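Robot Hand Build Group, Skatevholm Shared Workshop
Minutes of the Wednesday meeting, February

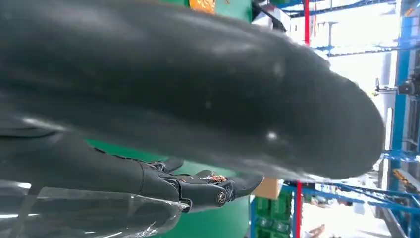
1. Opening and last minutes
Started at 7:10 p.m., with a very good turnout for such a cold night. Last month's minutes were accepted with one fix: the spare servos are in the drawer marked Camard, not in the tool cabinet.

2. The hand
The fingers got most of the evening and deserved it! Everybody had a turn at the keyboard, and the new curl settings were the hit of the night. The group likes the angular black pads on the fingertips and wants to keep that shape for the next set.

The thin orange and red wires near the knuckles are still exposed on top of the finger. Two ideas came up: a small printed cover that clips over the link, or a new path for the wires down the side. The cover won on a show of hands (the side path means opening up the housing again, and there were groans). A first version will be printed before the next meeting.

There was a longer talk about joint pins. Half the room wants to stay with the metal ones, the other half would like to try nylon to save weight. Agreed to order a bag of 8 nylon pins and fit them to one finger only, so the two kinds can be compared on the same hand.

3. Grip code
The Obradović branch is merged, hooray. It ramps the closing force up slowly, and on the bench rig at home it has been a real pleasure to watch. The old code stays on the laptop under "backup" until everyone is happy.

The logging script still writes a new file each time the controller restarts. Last month that made 27 files in one evening, most of them empty. Fix is in progress. Please do not delete any of them yet, the short ones may be useful for finding the restart bug.

A request was made for a "release" key that works from any menu. Everyone wanted this. It goes to the top of the list.

4. Soft objects
Next round of tries will use big, soft shapes as well as blocks. Members are asked to bring whatever they have at home: cushions, foam rollers, old bolsters, rolled-up blankets. Dark ones are welcome too, as the vision people want to see how their code copes with them against a bright window.

5. Money
The kitty stands at about $50 after the last filament order. The nylon pins come out of that. Alow, the hobby shop by the station, has offered the group its member price on bearings, and this was accepted with thanks. Keep the receipts and put them in the envelope by the door.

6. Open evening
The shared workshop has asked if we would show the hand at the spring open evening. Yes, very much so! A short demo was favored over a long one, with time for kids to try the keyboard. We need a sign, a longer extension cord and people for the early shift. The sign-up sheet is on the board.

7. Actions
Print first wire cover: finger team
Order nylon pins: finger team
Release key, then logging fix: code team
Bring soft objects: everyone
Make the sign: still open, please step forward

8. Any other business
The 4 mm hex driver has gone missing again. Check your bags.

Next meeting same time next month. Closed at 9:25 p.m., though several people stayed on to play with the curl settings.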